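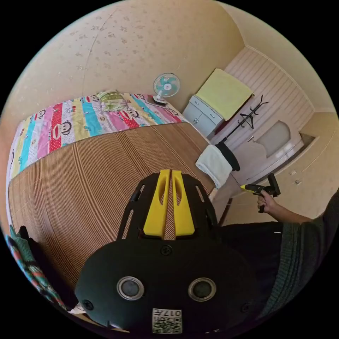 Print | E-mail

Sisivance House - Minutes of the June Residents' Meeting
June
By Mansa Eshun

The meeting opened at 7:15 p.m. in the downstairs sitting room. Residents from nine of the 11 rooms attended. The minutes of the last meeting were accepted with one change: the item on the hall light should say "upstairs hall."

1. Bedding and sleeping mats

The house agreed in May to let people use woven mats on top of the bed in place of a second sheet. Most rooms on the upper floor now do this. Several people said the mats are cooler at night and easy to wipe down. Complaints were mostly about the thin borders, which fray where the mat is folded at the same spot each time. Mats should be rolled and stood on end in the closet when not in use.

Printed sheets stay with the room they were issued to. The striped ones with the monkey faces have been getting mixed in with the plain sets in the linen closet, and two rooms ended up with no full set at all. Agreed: each room writes its number on the hem tape in laundry pen. Pillowcases too.

Whether the house should buy matching sets was raised again and dropped again. Barros has a sale on plain cotton but only in twin size, and five of our beds are larger than that.

2. Fans

Small electric fans may be kept on the bed during the day. At night they go on the shelf or the floor. Anyone who needs an extension cord should ask for one of the house cords and not use their own. Room 6 reported a fan that rattles on the high setting. To be looked at before July.

3. Laundry and folding

This took up most of the evening. Clean clothes are being left on the beds in shared rooms, sometimes overnight, and the second person has nowhere to sit. The proposal was that everything brought up from the dryers gets folded or hung the same evening. Large dark items are the worst for this - they come out tangled, they pick up lint from the mats, and they have to be lifted and shaken out before they can be folded at all.
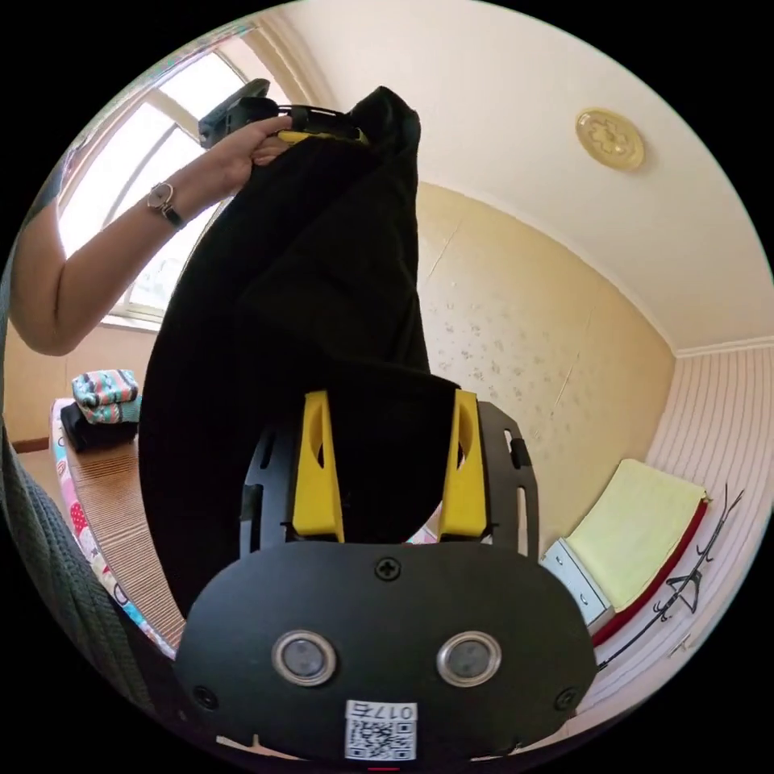

Ten at night is too late to be told to fold, one resident said, and anyone coming off a late shift should have until noon the next day. There was general support for this. The proposal was changed to "same evening, or by noon if the load finishes after 9 p.m." and passed with 2 against.

It was also agreed that black and dark clothing will be washed separately from the light sheets. The notice over the machines will be rewritten to say so. The old one has faded and still lists Prirness as the repair company, though we moved to Vokach last fall. The Vokach account number is 3491 and should be given whenever someone calls.

4. Linen budget

The linen fund stands at $80. Requests so far:

- hem tape and two laundry pens
- a replacement pillow for Room 3
- a lint brush for each floor
- one spare mat, to be kept in the linen closet

The first three were approved. The spare mat was held over until somebody gets a price. Barros does not carry them in the larger size.

5. Other business

The closet shelf in Room 9 is loose on the left side. Please keep heavy blankets off it for now.

Shoes under beds: put off to next time, as people were leaving.

Actions
Mansa Eshun - buy tape and pens, rewrite laundry notice
Room 6 - write down the model of the fan
Upper floor - sort the linen closet and return striped sheets to the right rooms

The meeting closed at 8:40 p.m. Next meeting in July, same room.

Print | E-mail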